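Ticket: Phone restarts while charging, battery percentage jumps
Product: Cavalcanti (second generation), Josetstead store refurbished
Status: Closed
Opened by: Consolacion Ambrosio
Handled by: Farah Pasaribu, Josetstead Customer Care

Consolacion Ambrosio wrote:

Hello there, and thank you in advance to whoever picks this up. I bought my Cavalcanti from your refurbished shelf in November and I have loved it right up until this past couple of weeks. It's the one with the leather back and the brass-colored buttons, and I get compliments on it everywhere I go, so please don't tell me I need a new one!

What happens is that the phone restarts while it is charging. It doesn't do it every time. I plug it in when I go to bed, and some mornings it's sitting there asking for my passcode the way it does after a restart. Last night I was still up reading and I saw it happen, at 68 percent. The screen went black, the logo came up, and when it came back the battery said 41 percent. Ten minutes later it said 70. I'm no expert but I don't think a battery can do that.

I have tried turning it off and on, I have tried a different outlet, and my nephew had me delete a weather app he didn't care for. The phone is on the latest update, or at least it tells me it is. I use the Nedo charging stand that I bought separately, and the cable that came in the box with the stand.

Farah Pasaribu replied:

Hi Consolacion, thank you for such a thorough write-up, it really does save us a lot of back and forth. I'm so glad the phone has treated you well until now, and I don't see anything in your message that makes me think you'll need to part with it.

A jump from 68 to 41 and back up to 70 usually means the phone has lost track of how full the battery is. The charge itself hasn't gone anywhere, the reading has. Restarts on the charger can come from that same problem, or from the charger cutting in and out, and I'd like to work out which one we have before we go any further.

Could you do the following over the next couple of days?

Take the Nedo stand out of the picture and charge only with a cable straight into the phone, using the Josetstead wall plug if you still have it.
Take the case off while it charges, if you use one.
Go to Settings, then Battery, then Battery Health, and send me the line that says Condition and the number next to Cycles.
In the same place, tap Restart History and send me a screenshot or just type out the reason codes.

Consolacion Ambrosio wrote:

Good morning Farah, what a nice reply. I found the wall plug in the drawer with the takeout menus, so that's what I used. No case, I can't bring myself to cover up the leather.

Condition says "Good." The Restart History has four entries. Three say PWR-IN and one says USER, and I believe that last one was me turning it off and on. I can't find the Cycles number anywhere. There's a space where it looks like it ought to be, with a little dash in it.

It has not restarted on the plain cable, two nights running. The percentage did hop around a little, though. It went from 90 down to 84 while it was plugged in, then back up.

Farah Pasaribu replied:

That is wonderfully helpful, and I'm sorry about the dash, which I should have warned you about. On some refurbished phones the cycle count doesn't fill in until the gauge has been reset, so your missing number fits with everything else you've told me.

PWR-IN means the phone saw its incoming power drop and come back faster than it could handle gracefully. You had three of those on the stand and none on the cable, so I'm fairly confident the restarts belong to the stand. Nedo put out a firmware update for it that changes how it negotiates power with phones of this age. You install it through their Prurkov app: open the app, put the phone on the stand, tap the gear, then tap Stand Software. Please leave everything where it is until the light on the stand stops blinking. It can look frozen for a good while and it's very tempting to pick the phone up.

The hopping percentage is a separate matter and we can fix that too. You'll need to reset the gauge:

1. Use the phone normally until it shuts itself off.
2. Leave it off for 3 hours.
3. Plug it into the wall with the cable and leave it off until it reaches 100 percent. The battery picture will still show when you press the side button.
4. Leave it plugged in for 2 more hours after that.
5. Turn it on and restart it once.

Consolacion Ambrosio wrote:

I did the gauge reset first because I was a bit scared of the other one. It took most of a day and I had to borrow my sister's phone to call the pharmacy, but it worked, or I think it did! I now have a Cycles number, and it's 212. Is that a lot? The percentage has gone down nice and evenly ever since.

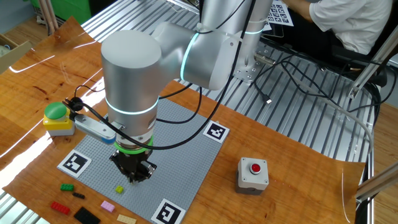

Then I did the stand update, and that part gave me trouble. The first time, the app told me "Device moved, update stopped," and I swear I hadn't touched it, though the table does wobble. The second time I set everything on the kitchen counter and it went through. I spent the whole wait looking at the stand's light, a plain little white dot, and wishing it were half as easy to read as the glowing cyan rings on that robotic arm, which I could have checked from across the room with my tea in my hand. Anyway, the dot stopped blinking in the end and the app says Up to Date.

I've charged on the stand for three nights now with no restarts.

Farah Pasaribu replied:

Consolacion, I'm delighted! And no, 212 is not a lot. The battery in your model is rated for 800 cycles before we'd suggest replacing it, so you have plenty of road left.

The "Device moved" message comes up when the stand loses contact with the phone even for a moment, so a wobbly table could certainly do it. No harm was done by the stopped update – the stand keeps its old software until the new one is completely in place.

I'd suggest looking at Restart History again in two weeks. If you see another PWR-IN dated after the update, reply to this same ticket and it will reopen with all our notes attached. You have 4 months left on the refurbished warranty, and it covers the charging port as well as the battery.

Consolacion Ambrosio wrote:

Two weeks and not a single new entry. I did buy a shim for the table. Thank you, Farah, please close this up.

Ticket closed by Farah Pasaribu. Resolution: accessory firmware update, battery gauge reset. No parts replaced.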